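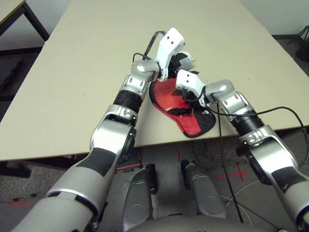
Figure 4. Large beige tabletop with a red and black item near the center.

Section 4: Setting Up the Treltell Label Printer

Read this section through once before you plug anything in. Setup takes 17 minutes if the label roll is already on hand. The steps apply to the Treltell desktop model only. If you have the wall-mount model, go to Section 6.

4.1 Choosing a location

Place the printer on a flat, level surface that does not shake when you lean on it. Leave a hand's width of open space on both sides and twice that at the back, where the power cord and data cable come out. The lid swings up and to the rear, so do not put the printer under a low shelf.

CAUTION: Keep the printer out of direct sun. Label stock that sits in heat will curl, and the print head may fade.. see 4.6 for storage.

4.2 Loading the label roll

1. Make sure the power switch is off.
2. Press both lid tabs at the same time and lift the lid until it stays up by itself.
3. Slide the two roll holders apart.
4. Set the roll between the holders with the labels feeding from the top.
5. Let the holders close against the roll. They should touch it without bending the core.
6. Pull the end of the stock forward under the guide, past the tear bar, and leave one full label showing.
7. Close the lid. Push down on both corners until each one clicks.

NOTE: A standard roll holds 859 labels. Short rolls with a smaller core also fit, but you need the gray core adapter from the parts bag.

4.3 Connecting power and data

1. Plug the power cord into the back of the printer first, then into the wall outlet.
2. Turn on the switch. The status light blinks amber and then stays green.
3. Connect the data cable to your computer.
4. Wait for the computer to find the printer. On older machines this can take a minute or two.

If the light stays amber, the lid is not fully closed. If it turns red, turn the printer off, reload the roll as described in 4.2, and try again.

CAUTION: Use only the power supply that came in the box. The one sold with the Wumow scale has the same plug but a different voltage.

4.4 Aligning the first label

1. Hold down the feed button until the light blinks twice, then let go.
2. The printer feeds three or four labels and stops. It is measuring the gap between them.
3. Press the feed button once. One label should come out with its edge at the tear bar.
4. If the edge is off, repeat from step 1. Do this again whenever you change label size.

4.5 Printing a test label

Open the Ulel program and choose Tools, then Test Label. The test label has a border, a row of numbers and a bar code. Check that the border is complete on all four sides. A thin white line running the length of the label means there is dust on the print head -- clean it with the swab supplied, and let it dry before you print again.

Write the install date on the inside of the lid. The printer asks for a head cleaning after every 2,925 labels, and the counter starts from the test label.

4.6 Storing spare rolls

Keep rolls in their bags, flat on their sides, in a dry cupboard. Do not stack cartons on top of them.

Section revised 4/14/22 by Hauwa Adebisi. Steps checked by Caradog Foulkes.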